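작업대 로봇팔 운용 기준, 3월부터 이렇게 바뀝니다

Zino 실습실의 소형 로봇팔 운용 기준이 개정되었습니다. 적용일은 3/28/26이며, 탁상형 서보 팔로 도형 맞추기 과제를 돌리는 모든 팀이 대상입니다. 기존 Lostis 지침에서 배선, 초기 배치, 기록 항목이 달라졌습니다.

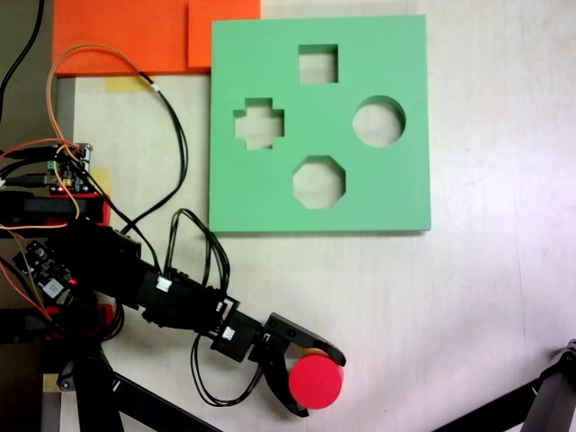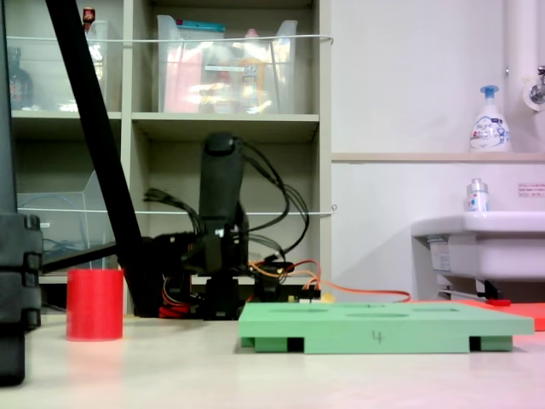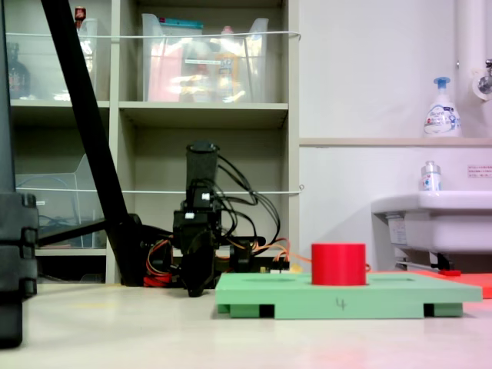

초록색 도형판과 빨간 원통을 쓰는 작업. 첫 번째 사진은 그리퍼가 원통을 잡은 상태, 세 번째 사진은 원통이 판 위에 있는 상태.

개정은 Brirnalholm 분원과 기록 양식을 합치면서 시작되었습니다. 두 곳에서 모은 작업 기록 1,143건을 검토했더니 332건에 초기 배치 정보가 빠져 있었습니다. 물체가 어디에서 출발했는지 모르는 기록은 다시 돌려 볼 수도, 다른 팀의 결과와 비교할 수도 없습니다. 해당 기록은 보관하되 비교 자료에서는 제외합니다.

배선
관절 사이 케이블은 팔을 끝까지 폈을 때 당겨지지 않을 만큼 여유를 둡니다. 여유분이 도형판 위나 그리퍼가 지나는 경로로 내려오면 작업을 시작하지 않습니다. 커넥터는 전원을 끈 상태에서만 꽂고 뺍니다. 제어 보드를 작업대에 올려 둘 때는 팔의 회전 범위 밖에 고정하고, 보드 주변에 공구나 나사를 두지 않습니다.

초기 배치
도형판의 위치와 방향은 작업대 모서리를 기준으로 적습니다. 판에 번호가 있으면 번호도 함께 적습니다. 번호는 판 앞면에 손으로 써도 되지만 카메라에서 읽혀야 합니다. 원통처럼 세울 수 있는 물체는 세운 상태인지 눕힌 상태인지 구분합니다. 판을 받침 위에 올려 쓰는 경우 받침 높이를 기록하고, 같은 묶음 안에서는 높이를 바꾸지 않습니다. 위치 표시용 테이프를 새로 붙였다면 이전 테이프는 떼어 냅니다.

작업 중
팔에 전원이 들어와 있는 동안에는 회전 범위 안에 손을 넣지 않습니다. 물체를 옮기거나 떨어진 것을 주울 때는 먼저 정지시키고, 정지 상태를 확인한 다음 손을 넣습니다. 원격 조작 담당과 작업대 담당을 나누어 2인이 진행하며, 정지 버튼은 작업대 담당 쪽에 둡니다. 스탠드 다리는 팔이 닿지 않는 곳에 놓고, 작업 도중에 스탠드를 건드렸다면 그 회차는 중단으로 처리합니다.

물 사용 구역
개수대가 가까운 자리에서는 전원부와 제어 보드를 개수대 반대쪽에 배치하는 것을 원칙으로 합니다. 공간이 나오지 않으면 자리 변경을 신청해 주세요. 젖은 손으로 장비를 만지지 말고, 작업대를 닦을 때는 전원을 내립니다.

기록
성공, 실패, 중단을 따로 적습니다. 물체가 구멍 가장자리에 걸쳐 있으면 실패입니다. 실패한 회차도 삭제하지 않습니다. 중단은 사유를 한 줄로 남깁니다.

새 양식은 공유 폴더의 Ignacio 항목에 있습니다. 예전 양식으로 진행 중인 묶음은 끝까지 예전 양식을 쓰고, 다음 묶음부터 바꾸면 됩니다. 양식 관련 문의는 실습실 게시판에 남겨 주세요.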